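Last updated: May 26, 2023

1/ Our two-armed pot-handling cell had a safety fault and I've been asked to "share the learnings." Fine. The first learning is that I should have read a config file in December.

2/ Background for the lucky people who don't work with this stuff. The cell is called Furna. It has two arms, a left and a right. It takes the lid off a pot, puts the lid in a rack, puts the lid back on the pot. It does this all day. It has never asked why.

3/ The arms are coordinated by a piece of software called Fumach, which we wrote, so I can't be rude about the vendor. The grippers are on the Fedholm mounts. The mounts did nothing wrong and I mention them only because they got blamed first.

4/ Cycle 3,426. Right arm is carrying the lid over to the rack. It feels a bit more force than it likes and goes into a protective stop. This is good. This is what we pay it for.

5/ Left arm does not stop. Left arm is reaching for the pot handle and carries on reaching for the pot handle, takes hold, and starts pulling the pot toward where the lid is going to be, except the lid is now hanging in midair in the grip of a frozen colleague.

6/ The sound of a steel pot being introduced to a steel lid at moderate speed is very clear. I heard it from the next room with the door shut and headphones on.

7/ Damage: one dented rim, one bent rack wire, my afternoon. The pot was retired. Nobody was inside the fence, and I'd like to thank the fence.

8/ Now the bad part. When either arm stops, both arms are supposed to stop. That's the rule. It's printed on a sign on the cell door. I laminated that sign myself.

9/ Turns out we had two mechanisms for it and were using the wrong one. There's a hardwired link between the two safety controllers, and there's a software message in Fumach that says, more or less, "hey, I've stopped, maybe you should too."

10/ The hardwired link was configured off. It got turned off in December while we were swapping a controller, so we could jog one arm without the other one complaining. Perfectly sensible for an hour. The hour lasted until this month.

11/ So for all that time the polite software message was doing the whole job. And it did it! Every stop before this one, the left arm heard the message and froze, and we all went on believing in the wiring.

12/ If you're wondering how a backup can hide a dead primary, that's how. It works fine. It works so well you stop checking what it's the backup for.

13/ Why did the message fail this time? Fumach keeps its events in a buffer that holds 3,000 entries. When the buffer is full, it writes the old ones to disk and makes room. While it's doing that, new messages wait in line like everyone else.

14/ The writing took 400 milliseconds. The stop message arrived right at the start of it. In 400 milliseconds an arm can get a lot closer to a pot than you'd want, and then the message showed up expired and was thrown away for being stale. Correctly! There's a comment in the code that's quite pleased about it.

15/ I know who wrote the comment. I'm not naming names, but I'm typing this thread.

16/ It took 3 tries to reproduce. First try, we forgot to fill the buffer. Second try, we filled the buffer and forgot to ask for a stop. Third try used a foam block in place of the lid, and the foam block was murdered right on schedule.

17/ What we changed:
- hardwired link is on, and the startup check refuses to run the cell if it's off
- stop messages skip the buffer entirely
- a stale stop message now counts as a stop, on the theory that late bad news is still bad news

18/ We also changed the order of the moves. Left arm no longer goes near the pot while the right arm has the lid in the air. It parks open and waits until the lid is in the rack. This costs us time per cycle and the Bittencourt folks, whose project this is, have noticed.

19/ I told Bittencourt the extra wait was a feature. They asked which feature. I said the one where the pots stay round.

20/ A few people wanted to know what the job looks like, having pictured something grander. Main camera first, then two from the wrists:
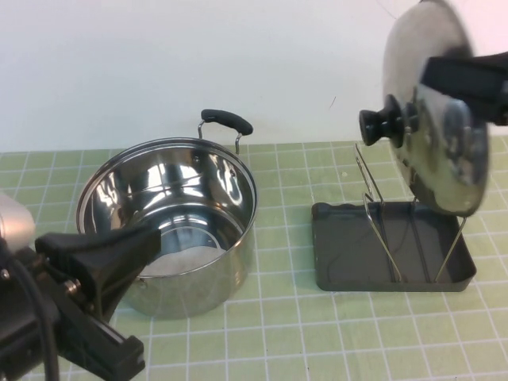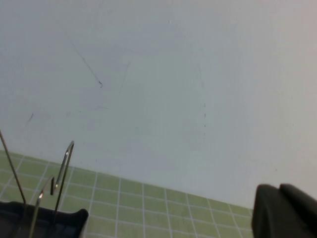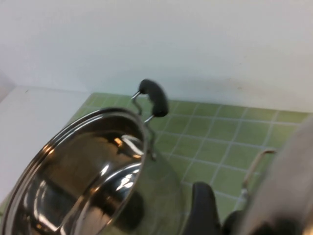

21/ Yes, the whole thing is about a pot and a lid. The same stop logic would be running if it were something sharp, or something with a person standing next to it, and that's the bit I kept thinking about on the drive home.

22/ Someone asked whether the wrist cameras could have caught it. No. They record what's in front of the gripper, and they aren't wired into anything that can stop an arm. Please don't let anyone sell you that as a safety system.

23/ If you run two arms with a shared stop: pull the software message out and trip one of them. Do it with the cell empty and you outside the fence. If the other arm keeps moving, you have my config file.

24/ Also put an end date on every temporary setting. Ours now get a tag and the cell nags at startup until someone clears it. It nagged me this morning over one I'd set myself the night before.

25/ Replies are open. The foam block is on my desk and is not taking questions.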